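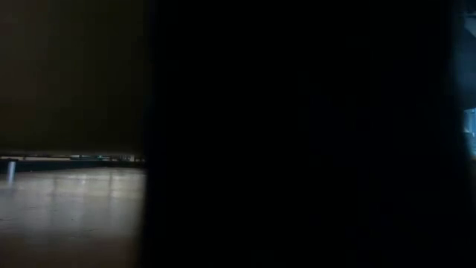
October, before coffee

Today was supposed to be the day I dealt with the workroom. I wrote it on the back of an envelope last night, underlined it twice, and went to bed feeling like a person who had already done it.

Started with the floor, on the theory that a floor is flat and can't argue. Swept it, then swept it again after moving the stool, under which I had apparently been running a small museum of pencil shavings. Found the good tape measure. I bought a replacement for it in the spring, so now I own two good tape measures and will shortly own none.

The Tadodwood order is still not here. The tracking page says it is in Gratov, where it has been since last week, and I'm beginning to think it likes it there. I paid for 200 screws and four brackets, and the confirmation email thanked me for choosing quality. I chose free shipping.

11 a.m.

Sorted the screws I already have. The jar says 800 on the lid in my own handwriting, from some more optimistic year. I tipped it out on a towel to see what was left, and it was mostly wall plugs, a key, and one cough drop. Put everything back in the jar, including the cough drop. I couldn't think where else it would go.

Spent a good half hour deciding whether paint cans should live high or low. Low is better for my back. High is better for the carpet, should I ever get one. Left them in the hall, which makes it the third room they've visited this month.

After lunch

Soup, standing up. Went back in with the instruction booklet for the Plernavach shelving, 267 pages in every language except the one I was hoping for, which is plain. Step six shows a smiling figure with a hex key holding up a side panel with one hand. I have tried this with both hands and a knee, and at no point was I smiling. Put the booklet in the drawer with the other booklets and closed the drawer with my hip.

Called the Shabalala hardware place to ask if they'd take back the wrong hinges. They would, if I had the receipt. I said I'd look. We both knew how that was going to go. I did look, though, and turned up a receipt for the hinges I bought before those, plus a coupon good through a month I don't remember having.

Evening

One bag of trash, one bag for donation, and one bag I've labeled "decide," which joins the other two bags labeled "decide." I could probably fill a whole shelf with them if the brackets ever leave Gratov.

My back hurts and there's sawdust in my watch band. Tomorrow: hall, paint cans, the receipt. Also need to buy envelopes, I'm down to the one with the list on it.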